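1/ Hilo sobre lo que hemos aprendido este curso recogiendo demostraciones de manipulación de ropa con pinzas de mano en dormitorios reales. Va el método, luego el resultado y al final lo que no funcionó.

2/ La pregunta era concreta: con el mismo presupuesto de grabación, ¿conviene repetir muchas veces la misma prenda en una habitación, o hacer pocas repeticiones en muchas habitaciones? En el grupo había opiniones para los dos lados.

3/ El proyecto se llama Jerketti. Lo llevamos Lamai Rattanakul, Rizal Wibisono, Aiman Mandagi y yo. Syafiqah Chin se encargó de la evaluación y no vio los datos de entrenamiento hasta el final.

4/ Cada persona trabaja con una pinza en cada mano. La cámara va montada en la propia pinza, con lente muy abierta, de modo que lo que ve el modelo al aprender se parece a lo que verá luego en la muñeca del brazo.

5/ Las tareas son de cama: recoger un calcetín, extender una prenda de punto, doblar las mangas hacia dentro, dejarlo todo a un lado. Elegimos la cama porque es donde la gente dobla la ropa en casa. La mesa del laboratorio es más cómoda y más plana.

6/ Grabamos en 17 dormitorios. La instrucción era no recoger nada antes de empezar: colcha puesta como estuviera, almohadas donde estuvieran, luz de la habitación. Lo único que pedimos fue dejar libre el sitio de la prenda.

7/ De ahí salieron dos conjuntos del mismo tamaño, unas 200 demostraciones cada uno. El conjunto A viene entero de una habitación. El B está repartido entre las demás. Misma arquitectura, mismo entrenamiento, mismas prendas.

8/ La evaluación se hizo con el robot de dos brazos de Poltlow, sobre un colchón, con colchas que no aparecían en ninguno de los dos conjuntos. Syafiqah fijó los criterios de éxito por escrito en octubre, antes de la primera prueba.

9/ Resultado principal: B gana con claridad al coger calcetines. A se confunde con los estampados. En una colcha de flores grandes intentaba cerrar sobre un pétalo del mismo tono que la prenda, y lo repetía hasta agotar el tiempo.

10/ Al extender prendas grandes la diferencia se reduce mucho. Aquí A y B quedan casi iguales y no nos atrevemos a declarar un ganador. Para extender bien, por lo visto, pesa más haber visto muchas veces la misma maniobra con las dos manos.

11/ Así que la respuesta depende de la parte de la tarea. Localizar y agarrar mejora con la variedad de habitaciones. Coordinar las dos pinzas mejora con las repeticiones. Yo esperaba que la variedad ganara en todo y me equivoqué.

12/ Un detalle del método que costó bastante: el momento de cierre. Al principio etiquetábamos el agarre cuando los dedos dejaban de moverse. Con tela eso llega tarde, el punto se comprime y los dedos siguen cerrando un rato.

13/ Rizal lo cambió por el primer instante en que la tela se mueve con la pinza. Lo marca una persona y otra lo revisa. Es lento. Con esa etiqueta el modelo deja de levantar antes de tiempo, que era el fallo más frecuente con los calcetines.

14/ Segundo detalle: la inclinación. Quien graba gira la muñeca sin pensarlo y la habitación sale muy torcida. Primero descartábamos esas tomas. Aiman volvió a meterlas y el agarre mejoró en ambos conjuntos -- no hemos vuelto a filtrar por ángulo.

15/ Tercero: el punto calado. Los agujeritos y los ochos dan textura de sobra para seguir la prenda, pero confunden al detector de bordes, que marca como borde cualquier relieve largo. Lo dejamos de usar y trabajamos con la prenda entera.

16/ Para la parte de dos manos, la regla fue que una pinza sujeta y la otra busca. Si las dos se mueven a la vez la prenda se arrastra y hay que empezar otra vez. Las demostraciones que no respetaban la regla se guardaron aparte.

17/ Un calcetín rosa de canalé entre las almohadillas azules, y un cárdigan de punto rosa pálido a los pies de la cama, con un puño levantado por la otra pinza. Mismo dormitorio, con la colcha de flores.

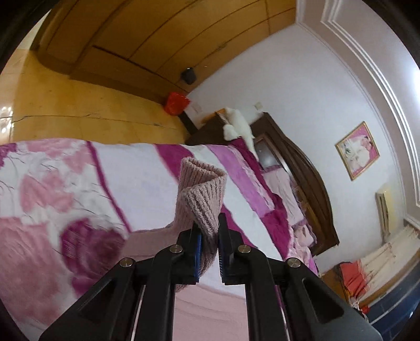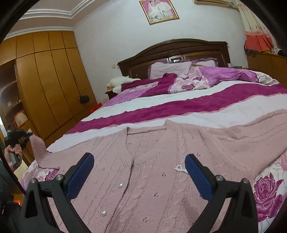 18/ Lo que no funcionó. Probamos a mezclar A y B a partes iguales, sin aumentar el total, esperando lo mejor de cada uno. Salió un modelo intermedio en todo. Lamai cree que hay que separar las dos fases y entrenarlas con datos distintos. Es lo siguiente que vamos a probar.

19/ Tampoco funcionaron los botones. Teníamos pensado abrochar como tarea final y la retiramos: los dedos son demasiado anchos y tapan justo lo que la cámara tendría que ver. Haría falta otra punta o una segunda vista.

20/ Limitaciones: grabaron solo 5 personas, todas con práctica previa con las pinzas. No sabemos cuánto del estilo de cada una se ha quedado en los datos. Y un solo robot en la evaluación.

21/ Tampoco medimos el tiempo de doblado de forma seria. El modelo es lento, más que cualquiera de nosotros, y los vídeos que pondremos en la charla irán acelerados y con el factor escrito en pantalla.

22/ El informe técnico está en revisión interna. Incluirá los criterios de evaluación completos y la guía de etiquetado de Rizal, que es lo que más nos han pedido. Los datos tardarán más, hay que repasar habitación por habitación con quien vive en ella.

23/ Si alguien ha comparado repetición y variedad con otros materiales -- toallas, bolsas, cables -- me interesa saber si también le sale esa separación entre agarrar y coordinar. Respondo por aquí, normalmente a última hora de la tarde.

Cecilia Essien

Publicaciones recientes
Guía de etiquetado para agarres en tela, primera versión
Calibrar dos pinzas de mano antes de cada sesión
Notas de la visita a Gunawan
Jernelham: qué guardamos y qué borramos de cada grabación
Por qué dejamos la mesa y pasamos a la cama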